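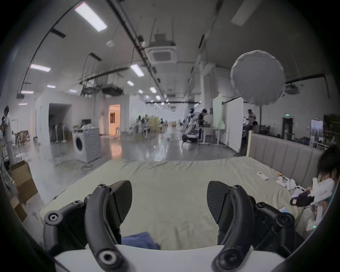 Yupanqui Bed Cell – README for setup, care and repair

Version 5
Last full revision: 6 June 2023
Maintained by: Vesna Hoxha (hardware), Katherine Salazar (data)
Site: Prirnberg hall, bed area

What this file covers

This file belongs to the Yupanqui cloth handling data. It describes the bed cell, where operators handle pieces of clothing with the Fleltach hand-held grippers. The washing machine cell and the table cell have their own files, and the wheeled robot is not treated here except where its work touches ours.

Please read the part on daily setup before you record. If you only want to use the data, the parts on contents and known problems are enough.

Contents of the release

Recorded episodes: 2,200
Episodes kept after review: 2,076
Task family: pick up, spread, fold and put aside single pieces of clothing
Surface: large bed with fitted sheet
Tools: Fleltach hand-held gripper, two fingers, used singly or in pairs
License: internal to Zatham and its project partners

The rejected episodes are stored in a separate folder with the reason written in the log. Most of them were rejected for lost tracking or for a finger which did not close fully. We keep them, as they are useful for checking the filters.

The cell

The bed stands in the open hall and has no walls of its own. Other groups work at the same time behind it, so people and equipment appear in the background of many episodes. The review does not remove an episode for this. It removes an episode only when someone reaches into the working area without being part of the task.

The side with the headboard is the fixed side. Do not turn the bed, even if the cables would be easier to reach. All start positions in the log are given from the corner between the headboard and the operator's side. 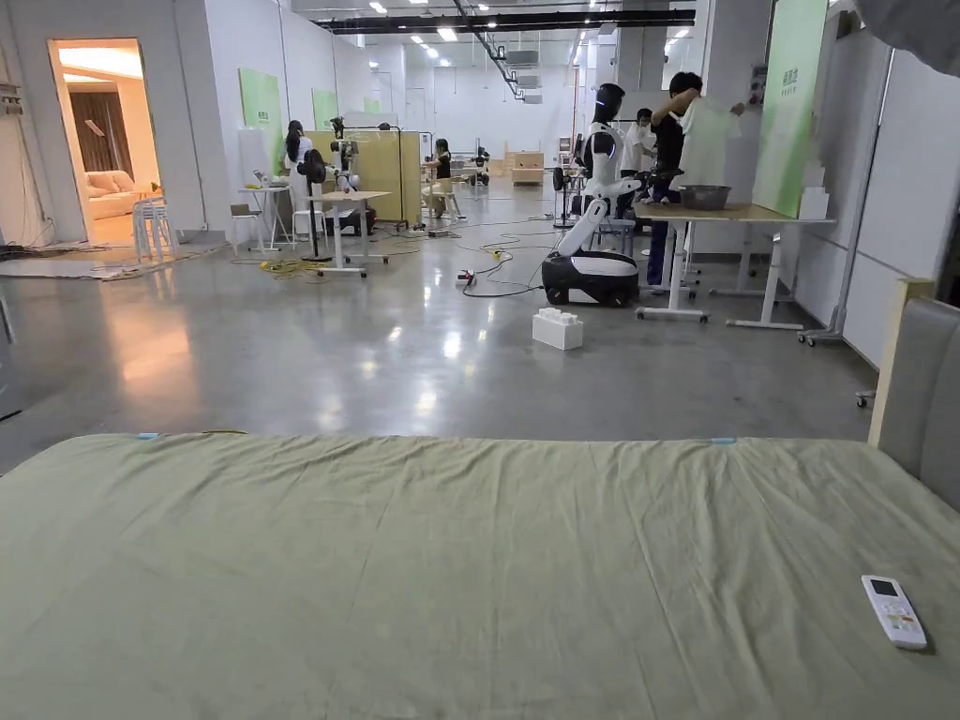
The bed from the operator's side, with the wheeled robot and the height-adjustable table behind it.

Ceiling lights stay on during recording. The floor is polished and gives strong reflections, and we found that the tracking is calmer when all light panels are on than when one row is off. If a panel fails, write it in the log and continue.

Daily setup

1. Pull the fitted sheet over all corners of the mattress. Small wrinkles are allowed and even wanted. A loose corner is not allowed, for the fingertips can catch in it.

2. Wipe the ridged fingertip pads with a dry cloth. Do not use alcohol on the pads. It makes the rubber hard after some weeks, and then thin cloth slips.

3. Check the bolts at the base of both fingers by hand. If you can turn one with your fingers, it must be tightened with the hex key before any recording. Write the gripper number in the log.

4. Switch on the gripper and wait for the green light. When it blinks, the storage is nearly full. When it does not come on, change the battery once, and after this take the spare gripper. Do not open the housing at the bed.

5. Open and close the fingers slowly five times. The movement should feel the same in both directions. A small click at the end is normal with the newer pivots.

6. With two grippers, start the left one first and bring both close together for the synchronization. Hold them still until both have confirmed. Katherine has written a short script (sync_check) which shows the time difference of the first pair of files; please run it once in the morning and once after lunch.
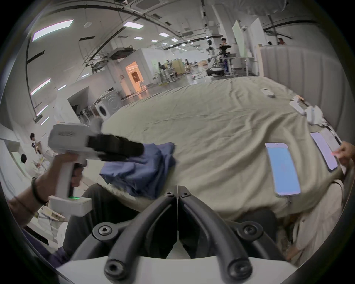
7. Put the piece of clothing on the sheet in the start state that is named in the task list. "Crumpled" means dropped from the height of the hip and not touched again. Do not arrange it to look more crumpled.

8. Record one test episode and look at it before you continue. The fingertips must be visible in the closed position.

Care and repair

Weekly: take off the fingertip pads and clean the seat behind them. Lint collects there and moves the pad outward by a very small distance, but enough that the closed position is wrong in the data. After cleaning, set the closed position again with the gauge, which is kept in the drawer with the hex keys.

Monthly: check both pivots for play. Hold the white body with one hand and move the fingertip sideways with the other. If the tip moves and the pivot does not, the finger itself is bent and has to be exchanged. Fingers are always exchanged in pairs. We tried it with single fingers in December, and the new one closed earlier than the old one – the cloth was then pulled to one side in each grasp.

Lens: use only the soft brush. If there is a fingerprint, breathe on the lens and use the lens paper, never the cloth from the task box.

Bolts: the round-head bolts on the fingers receive medium thread lock. The bolts on the body receive none, for we need to open it more often. Please do not mix them, they are different in length and the long ones press on the board.

Sheets: change the sheet when it has a stain that is larger than a hand or when the elastic is worn out. Write the change in the log with the episode number, so that the color difference can be followed later.

Known problems

The tracking can jump when the gripper looks straight up at the light panels for more than a moment. Keep the tip pointed to the bed between two grasps.

Dark clothing in the folds gives few visual features. Episodes with dark pieces need more manual review, and the share of rejected episodes is higher for them.

Small things that lie on the bed, such as a remote control, stay in the data. They have no label. If your method needs a clean surface, you must filter for this yourself.

The pads of the first series were softer than the present ones. The field pad_series in the episode file shows which was used.
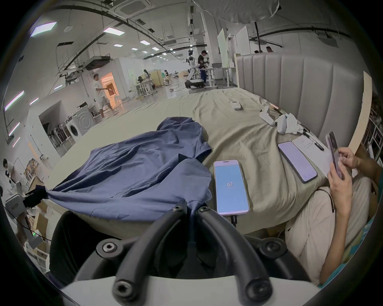 Can I use the closed position from one gripper for all the others?
Each gripper has its own value. The pads and pivots differ slightly between units, and the error becomes visible with thin cloth. Take the value from the calibration file with the same gripper number as the episode, and if the file is missing, treat the finger width in this episode as not reliable.

Changes in this version

Added the step for slow opening and closing before recording.
Corrected the text on thread lock, which named the wrong bolts.
Removed the old note on charging in the case, as the cases are no longer in use.

Contact

Questions on grippers, pads and spare parts go to Vesna Hoxha. Questions on files, the log format or the rejected episodes go to Katherine Salazar. Please include the gripper number and the episode number in your message.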